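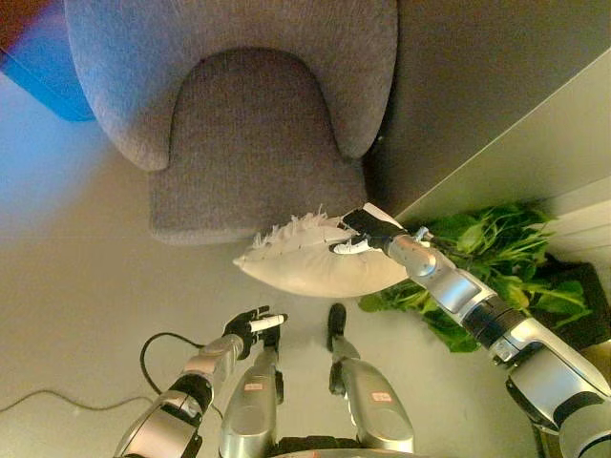

When a Robot Will Not Let Go

A Safety Page for Young Readers from the Derdale Learning Center

Robots can learn to do jobs around the house. One of these jobs is putting a pillow on an armchair. It sounds simple, but a robot must do many small things in the right order. It must find the pillow, close its fingers, lift, move its arm over the seat, and open its fingers again.

One Saturday, a robot at the center had trouble with the last step. The robot is named Grernano. It had been given the same pillow job 332 times. On that day, it moved the pillow to the chair and did not open its hand. The arm pulled back, and the pillow came with it. Then the robot tried again, and the same thing happened.

What went wrong?

A robot hand does not feel things the way your hand does. Grernano's fingers have sensors, small parts that measure how hard they are pressing. The sensors send numbers to a computer. A high number means "I am holding something." A low number means "My hand is empty."

The pillow has a fringe along its edges. Phong Lưu, an engineer at the center, found that a few threads had wrapped around one fingertip. They pulled on the sensor and changed its number. The computer read the number as zero. It decided that the hand was already empty, so it never told the fingers to open. 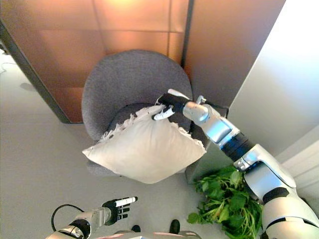

A mistake like this is called a sensor fault. The motors were working well, and so was the computer. The computer had been given wrong information, and it followed its rules.

What did the adults do?

Dale Sutherland, who was in charge of the room, pressed the red stop button. This button cuts the power to the arms. Everyone then waited 30 seconds before going near the robot. Mr. Lưu freed the threads with a plastic hook and checked each finger.

The robot now has a new rule. If the pillow job takes longer than 40 seconds, the robot must stop moving and call for a person.

Safety rules for visitors

Stay behind the yellow line when a robot is switched on.

Never pull on something that a robot is holding. The arm may move suddenly.

Keep long hair, scarves, and loose strings away from robot hands.

If something looks wrong, tell an adult right away.

Words to know

Sensor: a part that measures something, such as pressure, light, or heat.

Fault: a problem that keeps a machine from working as it should.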